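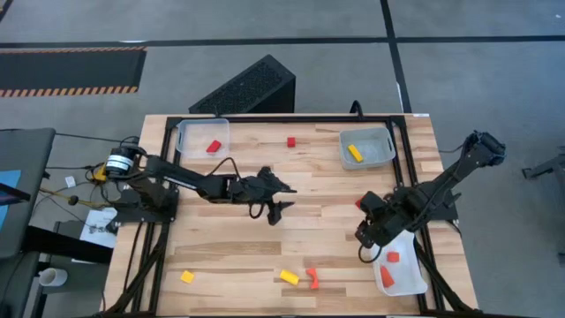 Is the Skodik two-arm kit worth renting for a month before you buy one?
Rent it if you've got a table's worth of floor and somebody patient to sit with it. Leave it if you want something that works on the first afternoon.

Right, the longer version, typed in a hurry with a cold cup of tea next to me.

We've had the kit at the Altevthorpe unit since the start of February. Two black arms, one each side of a wooden-topped table, a gripper on each, a computer. The job we set was dull on purpose. Coloured blocks, red and yellow and an orangey red, out of the bins, into the bins, off the wood. If it can't sort toy bricks it isn't going anywhere near our returns shelf.

Delivery first. Came on one pallet, well packed, a bit too well packed, took me most of a morning with a Stanley knife. Frame bolts together fine. The manual is 124 pages and the bit you need is near the back, after all the safety stuff and a chapter on a gripper we didn't order. Read the cable section twice. I read it once and had to redo the left arm.

The software is called Fluvik. It's a separate licence, and the sales page doesn't make that very clear. Renting, it's bundled in. Buying, it's extra, and you pay it every year. Worth asking before you sign anything.

Good bits –

Square blocks. Very good with square blocks. By the second week we had runs of 80 picks with no one touching anything, which I did not expect at this price.

The arms keep out of each other's way. I was sure they'd clash in the middle. Haven't yet.

Quiet. You can take a phone call stood next to it.

Support answer the phone. A real person, and she'd clearly used the thing herself.

Less good –

Bent pieces. Anything with a curve in it and the gripper goes in at a daft angle, nudges it, has another go, nudges it again. You can teach it round this but it took us 29 tries on one shape and I'd lost the will by then.

See-through bins. The clear ones confused it no end at the start, it kept going for the side wall as if it wasn't there. The cloudy white tray was better. Support said to change the lighting, we did, it helped a bit. I'd just buy solid ones.

Calibration wants doing every morning. Not long, but if you skip it you will know abuot it by lunch.

And the stop button is on the wrong side for me. Left handed. Small moan.

Money. Rental is some 2000 a month with Fluvik and support in, VAT on top, and they take part of it off if you go on to buy. Collection is free, delivery isn't. We also looked at the Xiong, a one-arm setup, cheaper to run and much less faff to set up. If all you're doing is lifting things from A to B get that one and save yourself the bother. For us the second arm matters becuase half our stuff needs holding while something else is done to it.

So are we buying? Don't know yet. We've asked for two more weeks and they said fine, at the same rate pro rata. Next up is the soft packaging test, mailing bags and that sort of thing, and I've got low hopes. Will post the numbers when I have them, and the lighting settings too for whoever asked in the comments last time.

Got to go, calibration's not done.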